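Comment une pince de robot attrape un disque plat

Prendre une assiette sur une table est facile pour une main. Les doigts passent sous le bord, le pouce appuie dessus et l'assiette monte. Pour un robot, le même geste demande plusieurs réglages. Ce texte explique lesquels, à partir d'une pince à deux doigts construite à l'atelier partagé Giline.

Qu'est-ce qu'une pince ?

Une pince est l'outil placé au bout d'un bras de robot. On l'appelle aussi un préhenseur, du mot « préhension », qui désigne l'action de saisir. La plus simple possède deux doigts qui se rapprochent et s'écartent. Elle n'a ni paume ni pouce.

Le projet Purba a commencé par une version à main : une personne tient la pince et la dirige elle-même. Le bras motorisé vient plus tard. Cette méthode permet d'étudier les doigts séparément, sans avoir à programmer un bras complet. Si l'objet glisse, la cause se trouve dans les doigts ou dans le geste.

De quoi est faite la pince ?

Les doigts sont en plastique et sortent d'une imprimante 3D. La machine fait fondre un fil de plastique et le dépose couche après couche. La surface garde un léger relief, que l'on sent en passant l'ongle dessus. Ce relief n'est pas poncé sur les faces qui serrent.

Le plastique supporte mal les vis que l'on retire souvent. Le filetage, c'est-à-dire la rainure en spirale où tourne la vis, s'use vite. On ajoute donc un insert fileté : une petite bague de métal, enfoncée à chaud dans un trou prévu sur le dessin. La vis tourne alors dans le métal. La pose de l'insert se fait avec un fer à souder et elle est réservée à un adulte.

Le problème du bord

Un cube se prend par deux côtés opposés. Un disque large ne le permet pas toujours : s'il est plus grand que l'ouverture de la pince, les doigts ne peuvent pas l'entourer. Il faut viser le bord, avec un doigt à l'extérieur et l'autre au-dessus. 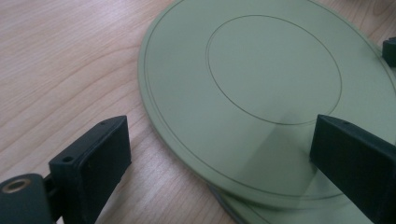
Photo : Yuzhen Dong / atelier Giline

Le doigt de gauche se trouve au-dessus du bois nu, celui de droite au-dessus du disque vert. Le bord passe entre les deux. Si l'on ferme la pince dans cette position, les doigts avancent l'un vers l'autre à l'horizontale. Celui de gauche peut pousser la tranche, mais celui de droite n'a rien à quoi s'accrocher : la face du disque est lisse et plate. Le disque risque de se déplacer sur la table sans se soulever.

Trois solutions ont été étudiées.

La première consiste à incliner la pince. Un doigt vient alors sous le bord et l'autre reste dessus. Il faut pour cela un espace entre l'objet et la table, même très mince.

La deuxième consiste à faire glisser le disque jusqu'au bord de la table. Une partie dépasse dans le vide et un doigt peut passer dessous. Les humains font souvent ce geste pour ramasser une carte ou une pièce de monnaie.

La troisième consiste à changer la forme des doigts. Une extrémité fine, comme une spatule, se glisse plus facilement sous un objet plat. Elle est aussi plus fragile — une pointe trop mince peut casser au premier choc.

Et quand deux disques sont empilés ?

La difficulté augmente. Le disque du dessous dépasse un peu, et son bord ressemble à celui du dessus. La pince doit descendre à la bonne hauteur. Trop bas, elle prend les deux disques. Trop haut, elle passe au-dessus et ne prend rien.

Une caméra peut aider, à condition que l'image montre bien la limite entre les deux pièces. Or deux objets de couleur proche se distinguent mal. Les ombres compliquent encore le travail : celle d'un doigt forme sur le disque une zone plus sombre, qu'un programme peut confondre avec un trou ou un autre objet. Un éclairage doux réduit cette erreur.

Le frottement

Deux surfaces qui se touchent résistent au glissement. Cette résistance s'appelle le frottement. Elle dépend des matières et de la force avec laquelle on appuie. Un doigt en plastique dur glisse facilement sur une surface lisse. Un morceau de caoutchouc collé sur le doigt accroche mieux.

Serrer plus fort augmente aussi le frottement, mais il existe une limite. Une force trop grande peut tordre le doigt, marquer l'objet ou le faire sauter hors de la pince.

À essayer à la maison

Matériel : deux règles en plastique, une assiette en carton, deux élastiques larges.

Pose l'assiette à l'envers sur une table. Tiens une règle dans chaque main, bien droite, et essaie de soulever l'assiette en serrant seulement le bord. Recommence en inclinant les règles. Enroule ensuite un élastique au bout de chaque règle et refais les deux essais. Note chaque résultat dans un tableau à deux colonnes : « sans élastique » et « avec élastique ».

Petit vocabulaire

Préhenseur : outil qui permet à un robot de saisir un objet.
Insert fileté : bague de métal placée dans une pièce pour recevoir une vis.
Frottement : résistance au glissement entre deux surfaces.
Tranche : côté mince d'un objet plat.

Fiche mise à jour le 28/03/2025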